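Plamwood Community Pantry
Progress report to the Nerken Fund, second period
2021-09-30

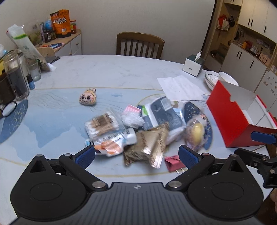
Packaged goods on one of our round tables.

We are so pleased to be sending you this one. When we wrote our first report the pantry was still working out of a borrowed hallway, with a waiting line that ran down the steps and a phone that nobody could hear over the fridge. Now we have our own front door on Qudah Street, a sign-in desk that keeps up, and 163 households on the books. Your grant paid for most of what changed between then and now, so we have tried to set out plainly what was done with it, what is late, and what we would like to do next.

Households served

At the close of the last period we were serving 118 households. The target in our agreement with you was 150 by the end of this one, and we passed it in the second week of August. A good part of the growth came from the Damura apartments across the creek, where we put flyers in the laundry rooms and then went back with a sign-up table. People told us they had assumed the pantry was only for families with children. We have rewritten the flyer so the first line says it is open to any household in the district, and we wish we had done that a year ago!

Visits are limited to two a month per household, the same as before. Most people come once. We gave out 166 emergency bags on top of regular visits, meaning bags for anyone who walks in without being registered. Each one covers three days of meals and needs no paperwork beyond a first name and the number of people at home.

Moving to choice shopping

This was the big piece of the plan and the part we most enjoyed. Until June every household got the same packed box. Now people walk past the tables and shelves and pick their own items, with a points card that depends on household size. The amount of food coming back to us or turning up in the trash bins outside has dropped so much that we were able to cut one bin from our collection contract. Shoppers spend longer in the building, and the talk at the tables has been a real pleasure - recipes get swapped, and we have learned that lentils go quickly if they sit next to the rice and hardly at all if they sit next to the canned beans.

The first two weeks were slow going. Our points values were off (cooking oil was far too cheap and was gone by mid-morning) and we changed the card twice before it settled. The current version has been in use since July 12 and is printed in three languages.

Cold storage

The walk-in cooler was installed 5 weeks later than planned. The unit itself came on time, but the electrical panel needed an upgrade before the city would sign off. The extra cost was met from our own reserve and nothing was moved from other grant lines. The cooler has been running since the middle of August, and we can now accept milk, eggs and cut vegetables that we used to turn down. Two grocery stores have added us to their regular pickup route as a result.

Hours and staffing

We are open six days a month, up from four, with one evening session. The evening is the busiest of the lot. The part-time coordinator post that you fund was filled in May and has made the biggest difference of anything in this report: orders go in on time, the intake sheets match the shelves, and there is someone to call people back.

What is behind

The home delivery trial has not started. We had hoped to begin with ten older residents over the summer, but the insurance quote for drivers came in well over our estimate. We have a second quote now that fits the budget, and we plan to run the first deliveries in October.

The shopper survey is also short of responses. The paper form was too long, so we have cut it to 6 questions and will hand it out at the door along with the points card.

Spending

Spending is on track overall. Equipment is fully spent, wages are slightly under because of the May start, and the delivery line is untouched. With your agreement we would like to carry the delivery money into the next period as it stands. The full table and receipts are in the attached folder.

Please come and see the place! The evening session is the best time for a visit, and there is parking behind the building.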